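Giving up the big plates

I have been meaning to write this one since September, when I came home from a work trip to find I couldn't close my kitchen cabinet. Not because of a broken hinge. There was just too much stuff in it! So this is a post about dishes, and eating off fewer of them.

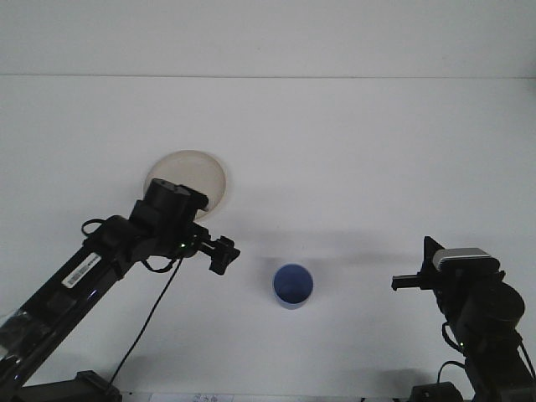
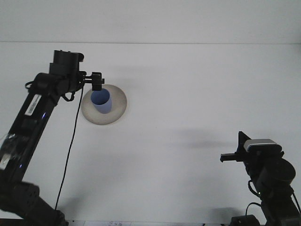 Posted April 15, 2018 by the author of Small Kitchen, Rultville
Filed under: Home, Getting Rid of Things

OK, so. My apartment kitchen has one real cabinet and one shelf that the previous tenant put up crooked, and for years I kept a full set of dinnerware for 10 in there. I do not know 10 people who would all come to my place on the same night. The set was a moving-in present and I felt like I had to keep every last bowl of it, including the gravy boat (I have never made gravy).

What got me going was the Trakix app. If you haven't used it, it's one of those home inventory things where you enter every object you own and it gives you a total at the end. I started it for my renter's insurance and figured I'd be done before dinner. Ha. My total was 3736 things, and 191 of those were in the kitchen. I sat on the floor with a measuring cup in my hand and thought, well, that explains the cabinet.

So I made myself a rule. Everyone who lives here gets 2 of each thing, and since I live alone that means two plates, two bowls, two cups, two forks and so on. Everything else went into boxes in the hall closet for a month. If I wanted something I could go and get it, but I had to write down what it was and why.

The list was so short! I went back for the big salad bowl, the good knife (I don't know what I was thinking there) and one extra mug, because I like having tea while the coffee mug is still dirty. The gravy boat stayed in the box.

The washing up got easier right away. I used to let the sink fill until I was out of clean plates, and with a whole set to get through that could take most of a week – by then it was a horrible job and I'd put it off some more. Now I run out by lunch, so I wash a plate, dry it, and eat off it. I've more or less stopped buying dish soap.

Having people over is the part my family keeps asking about. Mostly I tell guests to bring their own bowl, and they think it's fun, or they're polite enough to say so. When I had a proper crowd in for chili I borrowed plates from downstairs and brought them back with leftovers on top.

After the month was up I took the boxes over to the Temba thrift store, the one behind the post office. They were happy to have a matching set. I did get a small pang when I saw the soup bowls go up on the counter, and then I went next door and bought a donut, and that helped.

Next up is the linen closet, which is a whole other mess. I own a lot of towels for a person with one shower. There's a storage box from Drondudum that I keep looking at online, the long flat kind that slides under the bed, but buying a box to hold stuff I'm trying to get rid of seems like cheating. If you've used one, let me know in the comments if the lid stays on.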